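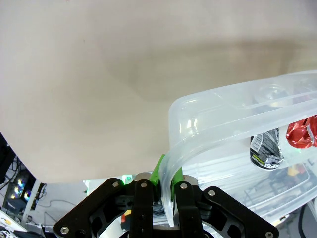
Handout 4: What Collects on a Desk

Raffaele Barbieri, Domestic Order, June session

A desk gathers cables first. Then a crumpled can and a shiny red wrapper end up in a clear plastic container, which the owner will call storage. For our purposes it is a trash can with ambitions.

Before the next meeting:
- Tip out one container from your own desk. Sort it into keep, recycle and shame.
- Leave the computer alone, however pretty its fan lights.
- Read the Irgate notes, pp. 38 to 44. Skip the poem.

Labels get their own session. People feel strongly about them.

Related
Handout 3: The Drawer
The Sanna Method, Reconsidered
Cables: A Lament

This site uses cookies. Accept / Manage

Last updated 10/12/26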